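**Butcher block** is a kind of wooden surface made by gluing strips or blocks of wood together into one thick slab. You'll find it on kitchen counters, workbenches, desks and tabletops. I started this entry for our little woodworking wiki after Huiling Liao asked me what the difference was between a butcher block and a plain old cutting board, and I gave her an answer so long that her coffee went cold. So I wrote it down (and then kept adding to it, sorry Huiling).

## The name

The name comes from the heavy blocks butchers used in their shops. Those were usually big, deep lumps of wood standing on thick legs, and they took a beating from cleavers all day long. The modern stuff is mostly a lot thinner and has never met a cleaver in its life, but the name stuck. People also say "block top" or "wood slab," though I'd keep "slab" for a single wide piece cut straight from a log.

## Types of grain

There are a few ways of putting the strips together, and they look and behave pretty differently.

- **Edge grain.** Long strips are turned so their narrow edges face up, then glued side by side. You get long stripes, good stiffness and a fair price. Most counters and benches I see are this kind.
- **Face grain.** The wide faces point up. It shows off the figure of the wood beautifully, but it picks up knife marks faster, so I'd save it for desks and dining tables.
- **End grain.** Short blocks stand upright with the cut ends showing, so you get a checkerboard look. It's the kindest to knives and the hardest to make. My first one took 11 clamps and most of a weekend!

Some edge grain tops use full-length strips, and others use shorter pieces joined end to end. I used to be a snob about the shorter ones. Then Baltasar Sotomayor put one in his laundry room, and it's been flat and happy for years, so I've quieted down.

## Common woods

Hard maple is the classic in North America. It's pale, dense and tight-grained, and it goes with everything. Beech is close behind, and birch is a bit softer but still perfectly good for a desk. Walnut is dark and lovely and costs more than I like to think about. Oak is tough, but its open pores can hold crumbs and moisture, so I don't love it near food.

Light woods tend to turn warmer and yellower with age, while walnut often goes lighter in the sun. If you leave a bowl in one spot all summer, you may well find a ghost of it in August.

## Use as a work surface

Plenty of block tops never see a kitchen. They make great benches because they're heavy, stiff and easy to drill, and you can sand out the damage later. Bolting hardware to one is simple enough: drill a pilot hole, go slowly, and use a washer so the bolt head doesn't crush the wood. For anything that will come off and go back on again, I like threaded inserts.

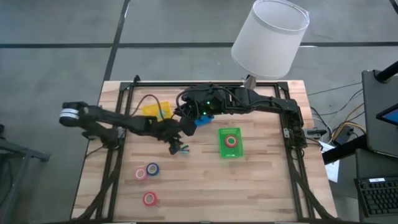

## Movement

Wood swells and shrinks across the grain as the air gets damper or drier, and a glued-up top is no exception. A wide one can grow noticeably between winter and summer. When you fasten it to a base, use slotted holes or figure-eight fasteners so it can slide a little — if it's locked down tight, it may split or cup. I learned that on a 28-inch top, and I'm still a bit sore about it.

## Finishing and care

For food prep, plain mineral oil is the usual choice, sometimes mixed with beeswax. Wipe it on, let it soak in, wipe off the extra. A new top wants several coats, and after that I re-oil whenever the wood starts looking thin and dry. For desks and benches, a hardwax oil or a polyurethane holds up longer.

Scratches and stains mostly sand out. I start at 120 grit for deep marks and finish at 220. Going up to 400 feels wonderful under your hand, but oil won't soak in as well, so I only do it on desks.

## See also

- Cutting boards
- Wood glue
- Workbench design
- Seasonal wood movement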